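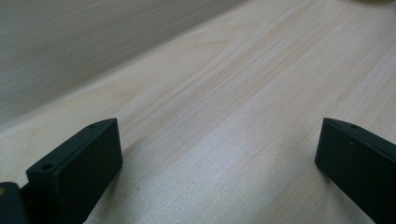
Where Does Wood Come From?

Wood is the hard part of a tree. It is found in the trunk, the branches and the bigger roots. People use it to make tables, floors, doors, pencils, guitars and boats. Before any of those things can be made, a tree has to grow, and that takes a long time.

What is inside a tree trunk?

If you cut straight across a trunk, you can see that it is made in layers.

The outside layer is bark. Bark works like skin. It keeps out insects, bad weather and some diseases. On a birch tree the bark is thin and papery. On an old oak it is thick and full of deep cracks.

Under the bark is a thin layer that carries sugar. The leaves make the sugar using sunlight, and this layer moves it to the rest of the tree. If an animal chews the bark and this layer away all the way around the trunk, the tree usually dies.

Next comes a layer too thin to see easily. It is called the cambium (say KAM-bee-um). This is where the trunk grows wider. It makes new wood on its inner side and new bark tissue on its outer side.

Inside the cambium is sapwood. Sapwood is full of tiny tubes that carry water up from the roots. In the middle is heartwood. Heartwood is old sapwood that has stopped carrying water. In many trees it is darker than the sapwood, and it helps hold the tree up.

What are the rings?

In places with warm and cold seasons, most trees add one ring each year. In spring the tree grows fast and makes pale wood. Later in the summer it grows slowly and makes darker, tighter wood. In winter it stops. One pale band and one dark band together make one year.

The tree stump outside Ustness School has 59 rings, so the tree was 59 years old when it was cut down. The ninth ring from the middle is very narrow. A narrow ring can mean a dry summer, but it can also mean the tree was crowded by its neighbors or attacked by insects. Scientists compare many trees from the same area before they decide.

Trees in hot, rainy places may grow all year. Their rings can be hard to see, and some have none.

What is grain?

Grain is the pattern and direction of the fibers in wood. When a log is sawed lengthwise into boards, the rings show up as lines, waves or long pointed arches. The shape depends on how the log was turned when it met the saw.

Grain matters to people who build things. Wood splits easily along the grain but is much harder to break across it. You can test this with a thin strip of balsa wood from a craft store. Ask an adult before you start — splinters hurt.

A knot is a round or oval mark in a board. It shows where a branch once grew from the trunk.

Hardwood and softwood

These names are confusing. Hardwood comes from trees with broad leaves, such as maple, oak, beech and cherry. Softwood mostly comes from trees with cones and needles, such as pine, spruce and fir.

Most hardwoods are harder than most softwoods, but there are exceptions. Balsa is so soft you can dent it with a fingernail, and it is a hardwood. Yew is a softwood, and it is quite tough.

From tree to board

At the Todport sawmill, logs arrive by truck. First a machine strips off the bark. Then a large saw cuts each log into planks. The bark is sold to gardeners, and the sawdust is burned to heat the drying rooms.

Fresh wood holds a lot of water. If you built a table from it right away, the boards would shrink and bend as they dried. So the planks are stacked with small sticks between them to let the air through. Some dry outdoors for months. Others go into a heated room called a kiln, which is faster. The largest kiln at Todport is kept at 70 degrees Celsius.

Even dry wood moves a little. It takes in water from damp air and swells, then shrinks again when the air is dry. A wooden door may stick in July and open easily in winter.

How long does it take to grow more?

A pine may be ready to cut in a few decades. An oak can need 100 years or more. People who look after forests plant young trees or leave older ones standing to drop seeds. They also leave some dead trees alone — beetles, owls and woodpeckers live in them.

Words to know

Cambium: the thin layer where a trunk grows wider.
Grain: the pattern and direction of the fibers in wood.
Heartwood: the older wood in the middle of a trunk.
Kiln: a heated room used for drying wood.
Sapwood: the younger wood that carries water.

Last updated 2022-01-27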